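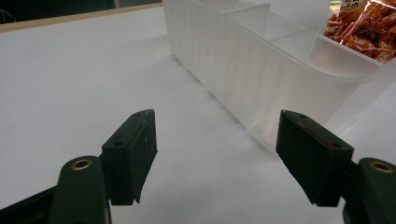 4.3 Submitting your pre-employment documents

Trilness will not release you to a contract until every item in this section is marked green. It has no sense of urgency, so start early.

1. Sign in to the Trilness candidate portal with the number from your offer letter. Leading zeros matter.

2. Open Screening and choose your work site. Candidates for Arkthorpe must also tick Remote Site, even though the name Arkthorpe might seem to cover it.

3. Upload proof of identity. Files over 20 MB are refused without comment.

4. Book your drug and alcohol test. The clinic list is sorted by a method known only to the clinic list, so use the search box.

5. Enter your certificate numbers exactly as printed, then press Save. Press it again if the page looks smug and unchanged.

Note: Form 67 replaced Form 776 in April. The portal still offers both. Choose 67.

Caution: Do not use the Back button in your browser during step 5. It returns you to step 1 with a clean slate and a fresh outlook.

6. Press Submit. Allow 2 working days for review.

If an item stays amber after that, write to Joon-young Sun in Crewing and include your candidate number. Rirton employees transferring across should skip to 4.4.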